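Subject: Re: [bread-list] scaling up for the Clikcombe fair – dough in big batches
Date: Mon 29 July

On the Atport list someone wrote:

> We've been asked to do rolls for the Clikcombe fair in November, 400 of
> them, and I have never made more than a few dozen at a time. Do I just
> multiply my home recipe? Somebody told me the yeast doesn't scale. Also
> I only have one home oven and the use of a hall kitchen the day before.
> My mixer is a little one. Any advice welcome, even if it's "don't".

Don't! Kidding. Did this two years running for the Romer street market, so quick answers before I have to run out the door.

1. Work in weights, all of it

Cups will kill you at this size. Flour is 100, everything else a percent of it. My soft roll is 62 water, 2 salt, 6 butter, 5 sugar, 1 instant yeast. Go 60 g a roll before baking. That's 24 kg of dough, plus whatever sticks to your hands and the bench. Make a bit over.

2. Yeast

Whoever told you that is half right. The percent stays the same, but a big lump of dough holds its heat and gets going faster than the same dough in a small bowl. First year I ignored this and the last batch was way over before I got to shaping it. Use cooler water for the later batches, or drop the yeast a touch. I do the water.

3. Mixing

Forget the little mixer, you'll burn out the motor. By hand, 4 kg of dough at a time, so six goes. Stir till no dry flour, walk away twenty minutes, then fold it in the bowl every half hour, three or four times. Butter goes in at the first fold, soft, and it looks terrible for a while. Keep going.

Get the biggest steel bowls you can borrow. Plastic tubs are fine too but I like steel for this – cools down quick in the fridge, and you can scrape it hard without worrying about scratches. Weigh each one empty and write the number on tape on the outside, saves so much messing about later.
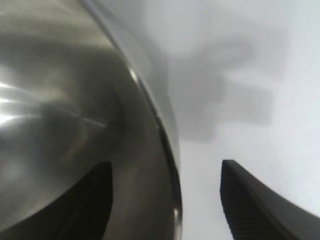 4. Shaping and the fridge

Shape the day before, in the hall. Trays lined, rolls nearly touching, covered, into the fridge overnight. Check the fridge shelves against your trays FIRST. Ours were an inch too narrow at Romer and we ended up driving dough across town at ten at night.

Two people shaping is a lot better than one. Cut and weigh everything before you start rounding, otherwise you lose teh rhythm.

5. Baking

One home oven, two trays, 24 rolls if your trays are like mine. That's seventeen loads. At 18 minutes each you're at more than five hours before you count the opening and loading, so please ask if you can bake in the hall too. Or bake half the day before, cool them fully, bag them, and warm them up for five minutes on the day. People could not tell the diffrence, and I asked.

6. Money

We spent 273 on ingredients and bags the second year, butter was most of it. Swap half the butter for oil if thats tight. Ask the mill shop about a full sack price, they don't put it on the board.

Can send my spreadsheet, it has the percents set up so you just type in how many rolls. Somebody remind me if I forget. Also if anyone still has the long Shibata bread knife from the last meetup, I'd like it back before November – no rush but I would.

Back online tonight.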